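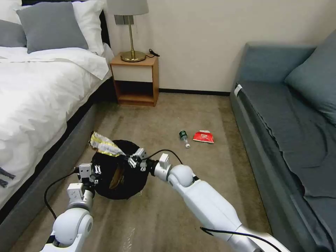 Intarasuk objects that skipped cleaning must save something, and that a survey which finds no saving has probably looked in the wrong place. We take the objection seriously, but the savings claimed for opt-out housekeeping still rest on thin evidence.

Abstract Sections Figures References Cite

4.2 What the door cards measure

The Mastow hotels report 1,000 declined cleanings between January and March, and treat each one as a full service avoided. Our own logs cover 310 stays at Skurthorpe, where guests could hang a card on the door and receive a drink voucher in return. The card records a choice made on one morning. It says nothing of the towels piled up by checkout, or of the extra minutes a room may need after three days without attention.

Mujić puts the laundry saving at a fixed share per declined visit. We could not reproduce that share. Sheets at Skurthorpe were already changed only between guests unless someone asked, so a declined visit often saved no sheets at all - a point the fixed share leaves out entirely. Towels are a better case for the scheme, although some 200 of our entries give no towel weight and had to be dropped from that part of the analysis.
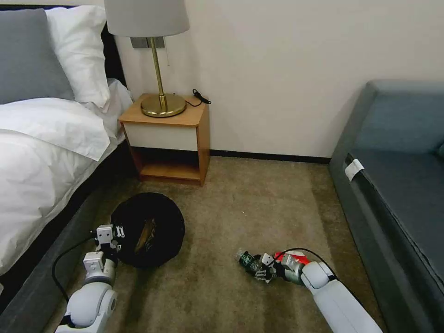 Figure 3. Hotel-style bedroom with white bedding, nightstand and sofa.

Room layout is a further problem. The Traltico model assigns one cleaning time to every room with a bed and a sofa (the type in Figure 3), whatever the length of stay. Beddoe defends this as a fair average. It may be, for a hotel where most people leave after one night, but we doubt it holds elsewhere.

We therefore report checkout times separately in Table 5 and make no estimate of yearly savings. The voucher costs are left out too, as the hotel would not release them.

This site uses cookies to remember your reading settings. Accept Decline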